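Strickland hall refit: how we're getting on, March

Hello Verna, a bit of a long one this time, as there's plenty to tell you! The back room has gone from a dumping ground to somewhere you could happily spend an afternoon. Gilang and Zhuoran fitted the dark curtains (two goes, the first rail was hung too low) and the grey carpet is down wall to wall. It came in under the quote, so of the 3000 you gave us we've now spent 2851, and I've put the receipts in the shared folder in the order they came. 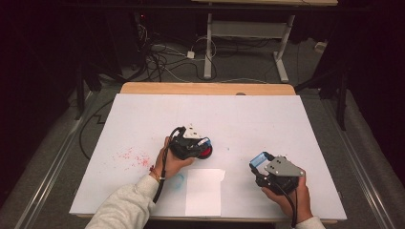
Money for tables was the bit I worried about most, and I'm pleased with what we got. Busov let us have the light wooden ones at the old price, and Tamsin has been trying out loose boards for the messy craft sessions. The white board covers nearly the whole top, with just a strip of pale wood left showing at the far side, so it does its job of protecting the table. It does show every mark, mind you – there are little pinky-red specks scattered over the left side and a faint blue ring as well. I'd like to try a darker one before we buy any more.

Still to do: the cables. There's a tangle of black and white ones on the floor by the white-framed table and I want them tidied into a proper trunking run before the evening groups start. Shih-chieh has a price of 108 from Plastgate for the lengths we need, which would take us over what's left of the grant unless you can stretch to a small top-up. Could you let me know either way? I'll hold off ordering until I hear from you.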